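Module 5: Collecting demonstrations with the hand-held gripper

Covers lab sessions in the second half of the Huven project. Read the Module 4 notes on camera calibration first.

5.1 Task definition
Each team picks one household task and writes it down as a start state, an end state and a list of allowed contacts. "Use the microwave" is too broad. "Door closed, object on table" to "object on turntable, door closed" can be scored. Teams that changed their task after February had to discard their earlier recordings, so settle the wording before you record.

5.2 Recording
One demonstration is one file. Begin with the fingers fully open and hold still until the tracker reports a stable pose. Move at the speed the arm can follow – the limit is in the Zestongate config file. If the marker cube is lost during a reach, stop and repeat the whole demonstration.

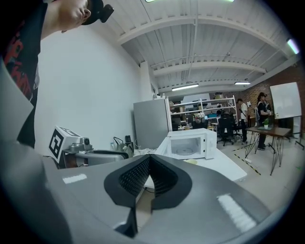 Doors need extra care. A hinged door moves the hand along an arc, and small errors in wrist angle grow toward the end of the swing. Record opening and placing as separate segments, then join them in Bawa with the segment tool. Vary the object position between takes, but keep the appliance fixed within a set.

5.3 Data budget
The class set holds 2,821 demonstrations, of which 402 are reserved for testing. Do not train on the reserved files. Each team adds at least 10 usable takes per segment.

5.4 Submission
Upload the raw files, the task sheet and the Grando log to the course folder by 14th May. Label failed takes "F" and leave them in. Late uploads are scored on the task sheet only.

Reading for Module 6: chapter on action chunking, sections 1 and 2.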